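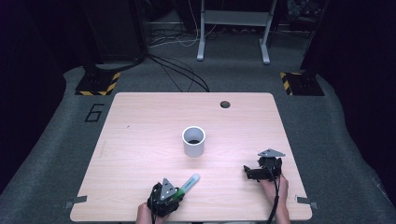
When Colturus said it was putting on a daily flight from Paiva to Flerkside, I booked before I'd even checked my calendar. I've wanted that trip for years, and the old way meant two trains, a ferry and a night in a hotel that smelled of soup. The airport at Paiva is a sweet little place (one runway, one bakery, very slow security) and I was there far too early, as usual. Coffee at the gate comes in a plain white cup, straight-sided and open at the top, like the one on the table at the start of this page, and I drank mine watching them load the bags by hand.

24/04/2023
By Benjie Umali

Print this story | E-mail this story

The flight takes 95 minutes and costs 90 dollars if you travel light. Mine left on time! The plane was half full, though, and that got me wondering how long this route will last. Filtel Air tried the same thing a while back and gave up after one winter.
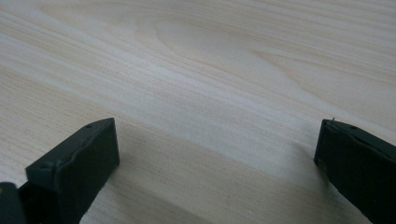

Pale wood grain, up close.

I put that to Valdir Sales, who runs a guesthouse up the hill from the harbor at Flerkside. He was cheerful about it. "Winter is the problem," he told me. "In summer I could fill that plane myself." His own place was fully booked for the whole of my stay, so maybe he's right.

I stayed in room 433 of the big hotel by the water, ate far too much smoked fish, and walked out to the lighthouse in a wind that nearly took my hat. Would I go again? In a heartbeat, but I'd book the return early. The evening flight home was packed, and the last 2 seats went while I was standing at the desk.

We use cookies to remember your settings. Accept | Manage cookies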